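Robotics and Automation Help > Learning from demonstration

Why does my two-arm policy do well on the training layout and fall apart when I move one object?

Posted by gerkesov_bench, 24 June 2025

We have two arms facing each other over a black table, with a white board in the middle where the work happens and a row of household things along the back: a light blue container, a wooden box, a cup with utensils in it, a square pink tray. The policy was trained on 900 demonstrations, all with the row in the same order. Tested in that order it finishes 14 tasks out of 14. Swap the cup and the box and it finishes 3.

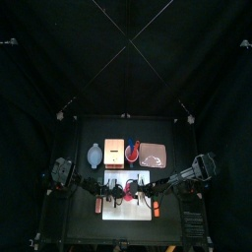 The loss curves look fine and validation error is low. I have tried more training steps and a smaller learning rate, and neither changed the result. Is this a data problem or a model problem?

flimham_lab

Data. Your validation set has the same layout as your training set, so low error there tells you very little. The policy may have learned where things are and not what they look like. Hold out whole layouts for validation and you will see the gap in the curves.

We had this on the Pendano set. Shuffling the back row between demonstrations fixed most of it, and we did not need a bigger model. Keep the two small blocks beside the board in mind as well -- if they never move, the policy can use them as landmarks.
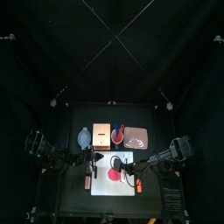
Bråten

Agree on the data, but check one more thing before you record again. Blank out the camera input and run the policy on joint positions alone. If the arms still make nearly the same motions, it is replaying a path and shuffled objects will only help if the images get used. We dropped joint positions from the input for part of training. It took more than 1,000 demonstrations before the swapped layouts came close to the original one, so plan for that.

tablearms2

just use augmentation, random crops worked for me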